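Fletora: 중고 생활용품 상태 표현 모음
마지막 업데이트: 5월

중고 글에서 물건 상태를 말하는 한국어 표현 모음. "생활기스", "칠 까짐", "사용감 있음", "눈에 안 띄는 찍힘" 이런 거. 문장 1,740개, 라벨 112개. 텍스트만 있음. 가격, 지역, 판매자 정보 없음.

현재 버전은 2. 이전 버전 쓰던 분은 아래 "바뀐 점"부터 보세요. 라벨 이름이 꽤 바뀌어서 그냥 덮어쓰면 깨집니다.

왜 만들었나

중고 글 검색이 너무 답답해서. "기스"로 찾으면 "스크래치"가 안 나오고, "스크레치"는 또 따로 나오고, "잔기스 없음"이 "잔기스"에 걸려서 나옴. 특히 마지막 거. 없다고 쓴 글이 있다고 쓴 글이랑 섞임. 부정 표현 처리만 제대로 해도 쓸 만해지겠다 싶어서 모으기 시작했고, 모으다 보니 표현 자체가 재밌어서 커짐.

상용 형태소 분석기 쓰면 되지 않냐는 질문 자주 받는데, 해봤음. "까짐"은 그럭저럭인데 "까진데"에서 갈림. "까진 데"(장소)랑 "까졌는데"를 줄여 쓴 거랑 구분 안 됨. 사람도 헷갈리는 거라 분석기 탓만은 아님.

뭐가 들어있나

fletora_main.tsv 본문. 문장, 라벨, 품목군, 부정 여부
fletora_labels.tsv 라벨 목록과 짧은 설명
plidgate_rules.txt 표기 통일 규칙
hiebert_split.tsv 학습/평가 나눔
NOTES.txt 작업 메모. 정리 안 됨. 읽지 않아도 됨

인코딩 UTF-8, BOM 없음. 엑셀에서 바로 열면 한글 깨질 수 있음. 가져오기로 여세요. 줄바꿈은 LF. 탭이 들어간 문장은 탭을 공백으로 바꿔둠.

열 설명

id: 문장 번호. 중간에 빠진 번호 있음. 지운 문장 자리. 다시 채우지 않습니다.
text: 문장. 맞춤법 안 고침. 일부러.
label: 상태 라벨. 여러 개면 세로줄로 구분. 순서는 문장에 나온 순서.
item: 품목군. 가구, 주방, 수납, 공구, 문구, 소형가전, 기타.
neg: 부정이면 y, 아니면 n, 애매하면 u. u 많습니다.
part: 부위. 문장에 나온 말 그대로. "뒷판", "뒤판", "등판" 통일 안 함.
src: 수집 경로 구분. 아래 참고.

예시 줄

상판에 컵자국 있어요 닦으면 연해지는데 완전히는 안 지워짐 얼룩|부분제거 가구 n 상판
찍힘 없고 잔기스는 좀 있습니다 찍힘|잔흠집 가구 u (없음)
손잡이 덜렁거려서 조여 쓰셔야 해요 유격 주방 n 손잡이
밑면 녹 살짝 올라왔는데 쓰는데 지장 X 녹 공구 n 밑면
새거나 다름없음 박스만 찌그러짐 찌그러짐 소형가전 n 박스
안쪽은 깨끗 겉에 스티커 뗀 자국 끈적임|자국 수납 n 겉

두 번째 줄 neg가 u인 거 실수 아닙니다. 한 문장에 부정이랑 긍정이 같이 있으면 u. 라벨별로 neg를 나누자는 의견 있었고 맞는 말인데 아직 못 함. 다음에.

수집

src 값 설명.

own: 직접 쓴 글. 우리가 실제로 중고 올릴 때 썼던 글에서 뽑음.
don: 기증받은 글. 글쓴이가 써도 된다고 한 것만. 전화번호, 동네 이름, 거래 장소는 받는 단계에서 지움.
fen: Fenier에서 넘겨받은 묶음. 가게 재고표의 비고란. 말투가 다름. 짧고 명사로 끝남. "다리 흔들", "문짝 하자", "정상". 여기는 품목군이 틀린 게 더러 있음.

사이트 긁어온 글 없음. 앞으로도 넣을 생각 없음. PR로 긁은 데이터 보내지 마세요. 안 받습니다.

기증 글은 언제든 뺄 수 있음. 빼달라고 하면 해당 id 지우고 다음 배포부터 반영. 이미 내려받은 분들 파일까지는 어떻게 못 합니다. 그래서 되도록 최신판 쓰시길.

표기 통일 (Plidgate 규칙)

Plidgate는 그냥 규칙 파일 이름입니다. 프로그램 아님. 위에서 아래로 순서대로 적용. 순서 바꾸면 결과 달라짐.

기스, 기쓰, 키스(오타로 보일 때만) -> 흠집
스크래치, 스크레치, 스크레취 -> 흠집
잔기스, 실기스, 생활기스, 생기 -> 잔흠집
찍힘, 찍흼, 찍임, 콕 -> 찍힘
까짐, 벗겨짐, 벗겨짐, 일어남 -> 벗겨짐
바램, 변색, 누래짐, 누렇게 뜸 -> 변색
덜렁, 덜컹, 흔들, 유격 -> 유격

"생기"는 주의. "흠집이 생기" 앞부분이랑 겹침. 뒤에 조사나 공백 없으면 적용 안 하게 해뒀는데 완벽하지 않음. "콕"도 마찬가지로 "콕 집어 말하면" 같은 데 걸림. 품목군이 기타일 때 특히.

"일어남"은 필름이나 도장이 들뜬 경우만 벗겨짐. "보풀 일어남"은 보풀 라벨이 따로 있음.

원문 열은 그대로 두고 통일된 형태는 실행할 때 만드세요. 파일에 미리 넣어달라는 요청 있었는데, 규칙이 자주 바뀌어서 그러면 파일이랑 규칙이 따로 놉니다. 한번 그랬다가 고생함.

라벨 붙이는 기준

헷갈리는 것만 적음. 나머지는 labels 파일에.

흠집 / 찍힘: 선이면 흠집, 점이나 면으로 눌렸으면 찍힘. 글쓴이가 "긁혀서 찍힘"이라고 쓰면 둘 다.

변색 / 얼룩: 전체적이면 변색, 경계가 있으면 얼룩. 문장만 보고 모르겠으면 글쓴이 단어 따라감.

사용감: 독립 라벨. 다른 라벨로 풀어 쓰지 말 것. "사용감 있음"에서 구체적으로 뭐가 있는지는 아무도 모름. 글쓴이 성격 차이도 큼. 똑같은 냄비 놓고 누구는 사용감, 누구는 A급.

A급, S급, 상태 최상: 등급 라벨. 상태 라벨이랑 같이 붙여도 됨. "A급인데 다리 하나 없음" 실제로 있는 문장.

하자: 뭔지 안 적혀 있을 때만. 뒤에 설명 나오면 그 설명으로 라벨.

작동: "잘 됨", "정상 작동", "이상 무" 다 여기. "아마 될 거예요"는 미확인. "충전기 없어서 확인 못했어요"도 미확인. 미확인을 고장으로 붙인 줄이 예전판에 꽤 있었고 고쳤는데 남은 게 있을 수 있음.

냄새: 담배, 방향제, 곰팡이, 기타로 나눔. "할머니 집 냄새"는 기타. 논의 길었음.

칠닳음 / 쓸림 / 벗겨짐: 제일 많이 싸운 부분. 칠이 얇아지거나 바랬으면 칠닳음, 다른 물건이 스쳐서 거뭇하게 묻어나면 쓸림, 조각으로 떨어지면 벗겨짐. 수납함이나 통 종류는 겉보다 안쪽에 몰려 있어서 part를 꼭 채워야 함. 회색 통 안쪽 경사판 아래에 거뭇한 쓸림이랑 칠 닳은 데가 같이 있으면 라벨 두 개 다. 바닥 긁힘은 흠집으로 따로, part는 "바닥".

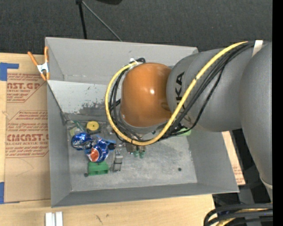

나눔 (Hiebert)

Hiebert는 학습/평가 나눔 이름. 평가 쪽은 300문장. 나머지 전부 학습. 검증용은 따로 안 뒀으니 학습에서 알아서 떼세요.

나눌 때 원칙은 하나. 같은 글에서 나온 문장은 같은 쪽에. 처음엔 문장 단위로 섞었는데 한 사람이 쓴 글이 양쪽에 들어가니까 점수가 이상하게 잘 나옴. 말버릇이 남아서. 이전판으로 잰 점수랑 지금 점수 비교하지 마세요. 의미 없음.

fen 문장은 평가에 적게 들어감. 재고표 말투에 맞춰 쓸 분은 fen만 따로 떼서 다시 나누는 게 나음.

드문 라벨은 평가에 아예 없는 경우 있음. labels 파일에서 eval 열이 0이면 그거. 라벨별 평균 낼 때 빼고 계산해야 됩니다. 안 빼면 0으로 나누기 오류 나거나, 더 나쁘게는 오류 없이 점수가 낮게 나옴.

쓰는 법

설치할 거 없음. 파일 받아서 읽으면 끝. 탭 구분, 첫 줄이 열 이름, 따옴표 처리 끄기. 따옴표 켜두면 인치 표시(") 들어간 문장에서 줄이 합쳐짐. 이걸로 문의가 제일 많이 옴. 제발 끄고 읽어주세요.

라벨은 세로줄로 자르고 앞뒤 공백 제거. 공백 들어간 줄이 아직 있음.

neg의 u를 n으로 합쳐 쓰는 분들 있던데 권하지 않음. 검색용이면 u는 둘 다 걸리게 두는 쪽이 덜 위험. 사는 사람 입장에서 흠집 있는 걸 없다고 보여주는 게 제일 곤란하니까.

part 열 빈칸은 "(없음)"으로 들어가 있음. 진짜 빈칸이랑 섞여 있는 줄 있으면 알려주세요.

쓰면 안 되는 데

가격 매기기. 가격 정보가 없고, 상태 표현이랑 실제 상태가 꼭 맞지도 않음. 이 데이터는 사람들이 어떻게 쓰는지에 대한 거고 물건이 어떤지에 대한 게 아닙니다.

판매자 신뢰도 판정. 하지 마세요. 흠집을 자세히 적는 사람이 나쁜 물건 파는 사람으로 찍히게 됨.

사기 글 탐지. 사기 글이 들어있지 않음(아마). 배울 게 없음.

한계

옷이랑 신발 없음. 의류는 표현이 완전히 달라서(보풀, 이염, 목늘어남) 제대로 하려면 따로 만들어야 함. 보풀 라벨은 패브릭 소파랑 방석 때문에 있는 것.

책 거의 없음. "띠지 없음", "책등 바램" 몇 개가 기타에 섞여 있는 정도.

사투리 적음. "기스 쪼매 있심더" 같은 문장 있긴 한데 own에 몰려 있음. 글 쓴 사람이 그렇게 말해서.

글쓴이 연령대 모름. 안 물어봤음. 이모티콘이랑 물결표 분포 보면 대충 짐작은 되는데 짐작을 열로 만들 순 없어서 그냥 둠.

길게 쓰는 사람이 과대표집됨. 기증받을 때 짧은 글 쓰는 분들은 "이런 것도 되나요" 하고 안 주심. 되니까 주세요. "상태 굿" 한 줄도 받습니다.

가구가 너무 많음. 이사철에 받은 게 많아서 그럼. 공구랑 문구는 얇음.

바뀐 점 (버전 2)

- 라벨 이름 한글로 통일. 예전 scr, dent 이런 거 다 없어짐
- "기스" 라벨 -> "흠집". 원문은 그대로
- 칠닳음을 벗겨짐에서 분리
- 미확인 라벨 추가
- neg에 u 추가. 전에는 무조건 y/n이라 억지로 붙인 게 많았음
- 중복 문장 제거. "네고 안됩니다 상태 좋아요" 같은 복붙 문장은 하나만 남김
- 나눔을 글 단위로 다시 함
- fen 묶음에서 상품코드 지움. 덜 지워진 거 보이면 신고 부탁

이전판은 당분간 old 폴더에 둠. 고치지는 않음.

할 일

- [ ] 라벨별 neg
- [ ] part 통일표. 뒷판/뒤판/등판부터
- [ ] 문구류 보강. 만년필 쪽 표현이 독특해서 좀 모으고 싶음
- [ ] "콕" 규칙 손보기
- [ ] NOTES.txt 정리 (계속 미루는중)
- [x] 따옴표 안내 문구 넣기

고칠 거 발견하면

이슈로 id랑 뭐가 틀렸는지만 적어주세요. 인사말 필요 없음. 한 이슈에 여러 id 적어도 됩니다. 같은 종류 오류면 오히려 묶는 게 편함.

라벨 기준 자체에 이의가 있으면 문장을 같이 적어주시고요. 기준만 놓고 얘기하면 끝이 안 남. 칠닳음 때 겪어봐서 압니다.

이슈는 화요일에 몰아서 봅니다. 그 사이에 답 없어도 읽고는 있음. 삭제 요청은 제목에 [삭제]라고 달아주세요. 그건 보이는 대로 바로 처리.

PR은 main.tsv 직접 고치지 말고 patch 폴더에 바꿀 줄만 넣어서. 본 파일을 편집기로 열었다 저장하면서 줄끝 공백이 몽땅 바뀐 PR이 오면 뭐가 바뀐 건지 볼 수가 없음.

자주 오는 질문

영어판 있나요 -> 없음. 계획도 없음. "생활기스"를 뭐라고 옮길지부터 막힘.

문장이 짧은데 앞뒤 문맥 줄 수 있나요 -> 안 됨. 문맥을 주면 글이 통째로 복원돼서. 기증할 때 그렇게 약속함.

라벨 너무 많지 않나요 -> 많음. labels 파일에 group 열 있으니 그걸로 묶어서 쓰세요. 겉면, 구조, 작동, 구성품, 냄새, 등급으로 묶임. 구성품은 "리모컨 없음", "나사 몇 개 분실" 이런 쪽.

왜 "하자없음"이 하자 라벨인가요 -> neg가 y니까. 라벨만 보지 말고 neg를 같이 보세요. 이것도 문의 많음.

이름은 무슨 뜻인가요 -> 뜻 없음. 저장소 만들 때 비어있던 이름.

이용 조건

연구, 개인 용도 자유. 상업 용도는 먼저 이슈로 물어봐 주세요. 대체로 된다고 하는데 fen 묶음은 Fenier 쪽 확인이 필요해서 좀 걸림. fen 빼고 쓰면 바로 됩니다.

다시 배포할 때는 이 파일 같이 넣어주시고, 고친 게 있으면 고쳤다고 적어주세요. 글쓴이를 찾으려는 시도는 금지. 문장을 검색창에 그대로 넣어보는 것도 포함입니다.

인용할 때는 "Fletora 버전 2"로 적으면 됨. 논문 없음.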